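Marnanen opens its doors, but the robot stays on its bench

2020-11-26

Marnanen invited neighbors and local press to its open day to see what it calls the future of table clearing. Visitors got two hours of talks, a tour and a good deal of coffee. They did not get a robot that clears tables.

The company's Ekum project aims to teach a machine to pick up what guests leave behind on cafe patios. For now, people do the picking up, using hand-held grippers that record each move. Staff say they have logged 300 such runs since August. 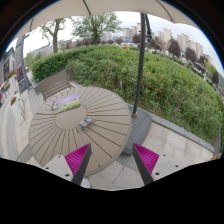
A hand-held gripper with magenta pads at a round patio table during the Marnanen open day.

"We want real places, with real weather," said project lead Mitsuko Miyazaki. Asked when a robot would do the job alone, she said it was too early to name a date.

Junpei Sugawara, who runs a small cafe nearby, was not won over. "My staff can wipe a table and carry a tray at the same time," he said. "What does this thing cost?"

Marnanen would not give a price – or say whether any cafe has signed up. A second open day is planned.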